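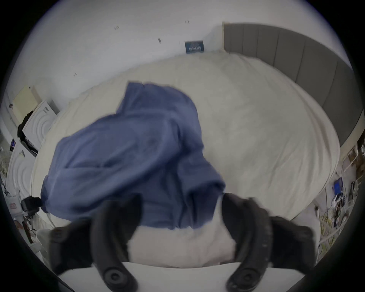 Small shops should not pay for the town's parking plan

Wed 18 September
By Houshang Ranjbar

From July, the council in Emcombe has charged for parking on the main street from eight in the morning until eight in the evening. Before, the first thirty minutes were free. I keep a small grocery near the bridge, and I want to explain why I think this decision is wrong, even though I agree with its purpose.

The purpose is to have fewer cars. I come from a large city where the air was sometimes brown, so I do not need to be convinced. But a person who stops for milk, a newspaper and a parcel is a different kind of driver from the person who leaves his car for the whole day and takes the bus to the office. The new rules treat both in the same way, and the short visitor is the one who disappears.

According to the council's own report, 401 fewer cars stopped on our street in the first full week. The report calls this a success. I would like to ask where these people bought their bread. The supermarket at Dunne, outside the town, has 219 spaces and all of them are free. To reach it you must drive.

Siobhán Gallagher has the pharmacy opposite my shop. She told me that her older customers now ask their children to collect the medicines on the weekend, all at once. Finbarr Mulligan closed his hardware counter one hour earlier through August. These are small changes, and no report will mention them.

Councillor Donal Breathnach wrote to the traders that the income will be used for the benefit of the street. The income for the first month was 3,364, and until today I have seen new machines and new signs – nothing else. If the money is for the street, let us see a plan with dates in it. A bench, better lights near the bridge, a place to lock bicycles: any of these would be welcome.

My proposal is modest. Give back the free thirty minutes, with a ticket from the machine so that the wardens can check it. Keep the charge for long stays, and even make it higher. Other towns do this and their streets are not full of smoke. We were 68 traders who signed the letter asking for it, and we have received a reply saying that our letter was received.

The council meets again next month, and the parking rules are on the agenda as item nine. I will close the shop for two hours and go. I hope that some of my customers will come too, on foot or by car.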